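Key person dependency

Key person dependency is a form of business risk in which the continued trading of a firm relies heavily on the health, skill or presence of one individual. It is most often discussed in connection with sole traders and small owner-managed companies, where the owner may hold the main customer contacts, the authority to sign payments and most of the working knowledge of the firm. The term is also applied to partnerships and to larger firms with a single specialist whose work cannot readily be passed to others.

The risk is usually treated as separate from general staff absence. Absence of an ordinary kind lowers output for a time, while the loss of a key person may stop certain activities altogether. Causes include illness, injury, death, resignation and, in some definitions, long periods of exhaustion during which the person remains at work but makes few decisions.

Terminology

The phrases key man risk and key employee risk are older and are still found in insurance documents. Owner dependency is narrower and refers only to cases where the individual also owns all or most of the business. Bus factor, a term from software work, describes the smallest number of people whose loss would halt a project; a firm with full key person dependency has a bus factor of one.

Assessment

There is no single accepted measure. A common method lists the regular tasks of the business and records, for each, who is able to carry it out without help. Tasks with only one name against them are then ranked by how long the firm could go without them. Payroll, tax filing and supplier payment tend to rank high. Tasks done once a year are often missed.

The Mudaliar scale, used mainly by advisers to small firms, gives each task a score for delay and a second score for difficulty of replacement. The two are multiplied and the results added. Critics of the scale note that it takes no account of the health of the person concerned, and that two firms with the same total may face quite different levels of risk.

A survey of small firms in the Cluston district, published on 29 April 2021, drew replies from 676 owners. Of these, 369 stated that no other person could approve a payment on their behalf. A further question asked whether the owner had taken two consecutive weeks away from work in the previous year; 44 per cent had done so. The authors warned that the sample leaned towards retail and building trades and should not be read as typical of all sectors.

Reduction of risk

Measures fall into two broad groups, those that make the loss of the person less likely and those that limit the damage if it occurs. The first group covers working hours, rest, regular medical checks and the handing over of routine duties. The second covers written procedures, shared access to accounts, cross-training and insurance.

Written procedures are cheap to produce but go out of date quickly. The Fanum handbook, a set of model documents for firms with fewer than ten staff, advises a full review each September and a shorter check whenever a bank, supplier or software package is changed. Cross-training costs more in working time – the trainer and the learner are both taken from other duties – but tends to hold up better in practice.

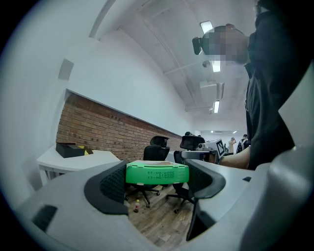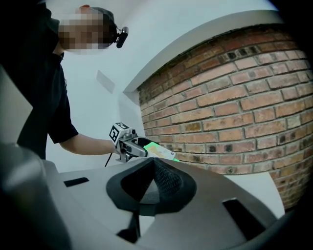

Key person insurance pays a lump sum or a regular benefit to the business, as distinct from the individual or the family. The sum insured is commonly set as a multiple of salary or as a share of gross profit. Neither basis is well suited to an owner who draws little pay, and some insurers ask for a forecast of lost income instead. Cover for illness is generally dearer than cover for death alone, and existing conditions may be excluded.

A power of attorney limited to business matters may be used alongside insurance. In Notorville it must be registered before it takes effect, and banks there may decline to act on an unregistered copy.

See also

Business continuity planning
Occupational burnout
Succession planning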